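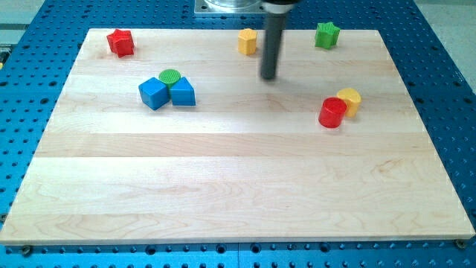

초대장에 적힌 시작 시간보다 한참 일찍 가면 실례가 되느냐고, 위로지 끌린홈 님이 지난 호를 읽고 편지로 물어 오셨습니다. 대사관 국경일 리셉션에 처음 초대를 받았는데, 길이 막힐까 걱정되어 일찍 나설 생각이고, 그러면 문 앞에서 기다려야 하는지 안으로 들어가도 되는지 도무지 모르겠다는 말씀이었습니다. 편지 끝에는 작은 글씨로 “그리고 꽃을 들고 가도 되나요?” 하고 한 줄이 더 붙어 있었고요.

반가운 질문이라 답장을 쓰다 보니 이렇게 길어져서, 아예 이번 호 한 꼭지로 옮겨 싣습니다. 올봄 4월에 우리 모임 회원들이 함께 초대받은 타나사른 문화원의 국경일 저녁 행사도 있으니, 다른 분들께도 도움이 될까 싶습니다.

먼저 시간 이야기부터 드리겠습니다. 리셉션은 앉아서 먹는 만찬과 달라서 정각에 딱 맞춰 가지 않아도 괜찮습니다. 다만 너무 일찍 가시면 주최 측이 아직 영접 줄을 세우는 중이라 서로 민망해질 수 있습니다. 저라면 근처 찻집에 들어가 몸을 녹이다가 시작 시각에서 20분 안쪽으로 들어가겠습니다. 그 무렵이면 외투 맡기는 곳도 자리가 잡혀 있고, 대사 내외분 앞의 줄도 아직 짧습니다. 반대로 축사가 시작된 뒤에 들어가면 뒤쪽 벽에 붙어 서서 박수만 치다가 오게 되는데, 제가 재작년에 꼭 그랬습니다. 지하철을 거꾸로 탔거든요.

영접 줄에서는 말씀을 짧게 하시는 것이 예의입니다. 이름을 또박또박 대고, 국경일을 축하드린다고 하고, 악수하고 지나가시면 됩니다. 뒤에 분들이 줄줄이 서 계신데 앞에서 여행 다녀온 이야기를 꺼내시는 분이 해마다 꼭 계세요. (네, 저희 모임에도 계십니다. 이름은 적지 않겠습니다!) 이야기는 나중에 안에서 얼마든지 나눌 수 있고, 대사님도 줄이 끝나면 홀을 한 바퀴 도시니 그때가 훨씬 편합니다.

그 나라 말로 인사 한마디쯤 준비해 가시면 참 좋아들 하십니다. 발음이 좀 틀려도 괜찮아요. 저는 아이슬란드 분들 모임에 갔을 때 브륀힐뒤르 스라스타르도티르 님의 성함을 제대로 불러 보겠다고 일주일을 연습했는데, 막상 앞에 서니 첫 음절에서 혀가 꼬여 버렸습니다. 그래도 환하게 웃으시며 천천히 다시 들려주셨고, 그 덕에 그날 저녁 내내 말벗이 되어 주셨습니다. 나중에 들으니 그분 고향에서는 국경일에 비가 오면 오히려 날이 제대로라고들 하신답니다.

꽃 이야기도 드려야지요. 큰 리셉션에는 손에 무얼 들고 가지 않으셔도 됩니다. 꽃다발을 받으시면 주인 되시는 분이 줄에서 악수하던 손을 멈추고 둘 곳을 찾아야 하니까요. 꼭 마음을 전하고 싶으시면 그날 오전에 카드와 함께 미리 보내 두시는 편이 낫고, 관저에서 몇 분만 모시는 저녁이라면 작은 선물을 직접 들고 가셔도 좋습니다. 보내실 때 꽃의 색이나 종류는 한번 여쭤보세요. 나라마다 장례에 쓰는 꽃이 다릅니다. 저희는 늘 플라스트데일 꽃집에 부탁드리는데, 어느 나라 행사인지 말씀드리면 알아서 피할 꽃을 피해 주십니다.

옷차림은 초대장 아래쪽 귀퉁이를 보시면 됩니다. ‘비즈니스’라고 적혀 있으면 짙은 색 정장에 타이면 충분하고, ‘전통 의상’이 나란히 적혀 있으면 한복을 입으셔도 좋습니다. 지난번에 회원 3명이 맞춘 듯 두루마기까지 갖춰 입고 오셨을 때는 사진 찍자는 분이 어찌나 많던지, 음식 있는 데까지 가는 데 한참이 걸렸습니다. 구두는 부디 편한 것으로 고르세요. 리셉션은 처음부터 끝까지 서 있는 자리이고, 벽 쪽에 놓인 의자 몇 개는 어르신들 몫으로 남겨 두는 것이 보통입니다.

음식은 두 국가의 국가 연주와 축사, 건배가 끝난 다음에 드시는 겁니다. 냄새가 아무리 좋아도 그 전에는 손을 대지 않으시는 게 좋아요. 접시는 왼손에, 잔은 접시 옆에 같이 쥐는 버릇을 들여 두시면 오른손이 비어서 언제든 악수를 하실 수 있습니다. 집에서 한두 번 연습해 보세요. 저는 부엌에서 물컵으로 연습하다가 식구들에게 꽤나 놀림을 받았습니다.

떠나실 때는 주최하신 분이 가까이 계시면 고맙다는 말씀만 살짝 드리고, 다른 분과 이야기 중이시면 조용히 나오셔도 됩니다. 대신 다음 날 짧은 감사 편지를 보내시면 두고두고 기억하십니다.

그럼 이번 봄 행사 안내를 덧붙입니다. 타나사른 문화원 국경일 저녁은 4월에 코누바 호텔 연회장에서 열리고, 전체 손님은 100명, 그 가운데 우리 모임 자리는 20석입니다. 참석하실 분은 성함의 영문 표기를 초대장에 적힐 그대로 알려 주세요. 명찰을 미리 만들기 때문에 나중에 고치기가 번거롭습니다. 동반하시는 분도 성함이 꼭 있어야 하고, 입구에서 신분증을 확인하니 챙겨 오시기 바랍니다. 호텔 주차장은 넓지 않으니 데어데일 쪽에서 오시는 분들은 되도록 한 차에 같이 타고 와 주시면 고맙겠습니다.

위로지 님, 첫 리셉션 잘 다녀오시고요, 다녀오신 이야기도 꼭 편지로 들려주세요. 다음 호에 자리를 비워 두겠습니다.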